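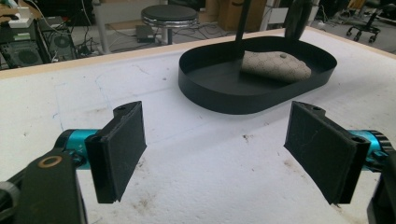
Sovholm Height-Adjustable Desk: A Review After Nine Months

Reading time: 5 minutes

Print this article | E-mail this article

I bought the Sovholm desk in March to replace a dining table I had been working at for too long. It has a white top, two motorized legs and a small control panel on the right side. It was $719 with delivery. I paid for it myself and have used it nearly every working day.

Assembly

The desk comes in two boxes. The heavy one holds the frame and the flat one holds the top. The driver left both in the hallway and the frame box was more than I could lift on my own, so I opened it on the floor and carried the parts in one at a time.

The instructions are all drawings. Most are clear. Step 6, where the crossbar joins the legs, shows the bar from below without saying so, and I put it on the wrong way around the first time. If the cable clips face the floor when the desk is upside down, turn it over.

All the holes in the top were drilled in the right places. The wood screws go in hard and the hex key in the box is too short to get much force behind it. I used my own driver for the last dozen. From opening the first box to plugging it in, assembly took me an afternoon with a break for lunch. Two people could do it faster, and you do need a second person to flip it over at the end. Don't try to roll it onto its feet alone. The legs are not meant to take weight from the side.

The top

The top is matte white with a slight texture. It doesn't throw glare back at you from a window, and I sit right next to one. Coffee rings come off with a damp cloth if you get to them the same day. Ballpoint ink took some work with rubbing alcohol, and there is still a faint blue line near the left corner if you know where to look.

Scratches are a different matter. I slid a clay plant pot across it in the first month and it left a gray mark that turned out to be mostly pot. It wiped away. The metal foot of a lamp left a real scratch a couple of inches long. Put felt under anything heavy.

The edges are rounded at the front only. The back edge is square, and cables hanging over it get a crease after a while. I stuck a strip of foam there.

Raising and lowering

The motors are quiet enough that I move the desk during calls. There is a soft click when it starts and another when it stops. It takes 20 seconds to go from my sitting height to my standing height, which felt slow at first and which I no longer notice.

The panel has up and down buttons and three memory slots. You hold the M button until the display blinks, then press the number you want to save. After a power cut the desk forgets nothing, but it does need to be lowered all the way once before the memory buttons work again. The manual has this on the last page in small print. I found it after half an hour of pressing buttons.

It is supposed to stop when it meets something on the way down. I tested this with a cardboard box and it crushed the box a little before backing up. I would not rely on it for a chair arm, and I would keep small children away from the panel. There is a lock for the buttons, and I leave it on.

Wobble

At sitting height there is none worth mentioning. At full standing height the desk moves front to back when I type hard, and a monitor on a tall arm will show it. Side to side it is steady. Tightening the leg bolts again after two weeks helped a lot - the manual does not tell you to do this, and it should.

On carpet it was worse. I moved it onto a bare floor in the summer and adjusted the feet, and that was the bigger improvement.

Compared with the Gadia

Before buying I spent some time with the Gadia, which costs less. Its top is thinner and bends a little in the middle when you lean on it. It has no memory slots. The wobble at standing height was about the same to my eye. The Gadia does have one thing I wish mine did, a proper cable tray that drops down on hinges. The Sovholm gives you a net with four hooks. Mine sagged within a week and I replaced it with a wire basket.

If you mostly sit and want to stand now and then, the Gadia would probably do. If you change height several times a day, the memory buttons are worth paying for.

Problems so far

One of the rubber feet came unglued and I put it back with contact cement. The display on the panel has a dim segment, so 8 looks like 6 at certain angles. I wrote to customer service about it and got a reply in two days offering a new panel. It came the following week, but the old one still works and I have not swapped it.

Verdict

I would buy it again at this price, though not for a carpeted room. Budget for a better cable basket and a set of felt pads, and check the bolts after the first two weeks.

Contact | Copyright Trarkness Home Reviews | Back to top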